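黄緑のTシャツをたたむ日 ギャラリー

衣替えの季節ですね。といっても私の場合、8月に着倒した夏物をしまうのが毎年ずるずる遅れて、今年も手をつけたのは10月6日。しかもきっかけが「新しい長袖を入れる場所がない」だったので、えらそうなことは何も言えません(笑)。

このページは、たたみもの好きによるたたみもの好きのための写真置き場です。前回のタオル編を見てくださった方、ありがとうございました! 今回はTシャツ編。モデルは黄緑の一枚です。ライムというか若草というか、たんすの中で一番先に目が合う色で、私はこういう色の服にめっぽう弱いです。

たたむ台には黒いシートを敷いています。明るい色の服って、白いテーブルや生成りのシーツの上だと端がどこだかわからなくなりませんか? 黒の上だと裾も折り目もくっきり見えて、ちょっとずれただけですぐ気づきます。まあ、気づいてしまうと直したくなって時間がかかるんですけど。

1 重なったところ

まずは寄りの一枚から。布が重なって、手前の折り山がふっくら丸くなっているところが好きなんです。アイロンでぺたんこにした折り目もきれいだけど、Tシャツはこのくらいの厚みがあるほうがおいしそうに見える……と言ったら家族に首をかしげられました。だし巻き卵みたいだと思うんですけどねえ。細かいしわと影も、黄緑だとやわらかく出ます。
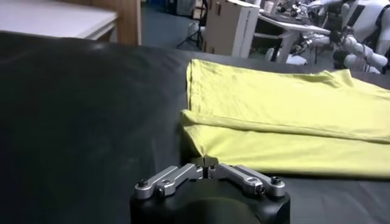 2 裾を上げて、角をつまむ

裾を折り上げたところ。下の角を左右ともつまんであって、袖がひとつ、ぴょこんと立っています。私はこの「言うことをきかない袖」がいつも気になって、たたみ終わる前に三回くらい触ってしまいます。

角の話をすると、昔Brimumcombeの雑貨店で半日だけのたたみ方講座に出たことがあって(参加費2000円、お茶つき)、そこで教わったのが「真ん中をいじる前に角を決める」でした。角さえ決まれば真ん中のしわは後から手のひらで逃がせます。当時は半信半疑だったのに、いまではシーツでもエプロンでもまず角を探すようになりました。後ろのほうに写っている木の縦格子の仕切りも、じつはかなり好みです。明るい茶色が黄緑とよく合う!

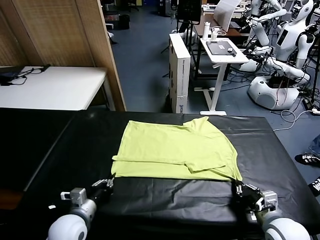 3 横長に広げて

最後は横長の姿。左寄りに白と黒のプリントがあって、折り重なりに少し隠れています。ちょっとかすれた感じの柄で、こういうの、新品のぱきっとしたプリントより好きだなあ。手前の辺はほぼまっすぐなのに、向こう側はもこもこ。両端を持って張ったときの、この「片側だけ優等生」な感じ、たたむ人ならわかってもらえると思います。

プリントのあるTシャツは、柄を表に出すか内側にしまうかで毎回悩みます。私は引き出しに立てて入れる派なので、上から見て柄がちらっとのぞくと探すのがラクなんです。ただ、プリントの上に折り目がくると跡が気になるので、

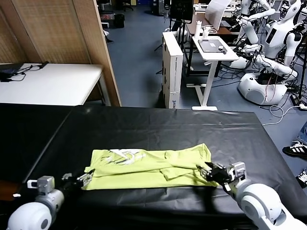 厚めの柄のときは折る位置を指一本ぶんずらしています。ほんの少しのことですが、次の夏に広げたときの顔つきが違うんですよ。丸めて収納するのも試しました。旅行かばんにはいいけれど、うちの浅い引き出しだところころ動いてしまって、結局四角に戻りました。

ちなみにしまう先は、Flostbergの布ケースを4個並べて使っています。前はRusarusのふたつきの箱だったのですが、ふたを開けるのが面倒で面倒で、いつのまにか上に服の山ができていたんですよね……。布ケースに替えてからは山が低くなりました。なくなってはいません。低くなりました。

仕切り板はMabasoのもの。914円だったかな、レジで思ったより安くて、もう一組買えばよかったと帰り道で後悔したやつです。まだ売っていたら今度こそ買います。

夏物のTシャツはほぼ30枚。好きな色ばかり残しておくと、引き出しの中が黄緑と水色だらけになります。去年は少し減らそうと決めて、袖口がのびたものを部屋着にまわしたら、今度は部屋着の引き出しが閉まらなくなりました。そちらの様子は写真に撮る勇気がまだありません。

次は長袖シャツ編の予定です。襟のあるものは正直苦手で、いつも肩のところがもたついてしまいます。襟をきれいに見せるたたみ方をご存じの方、コメント欄でこっそり教えてください。ボタンは全部留める派か、ひとつ飛ばし派かもぜひ!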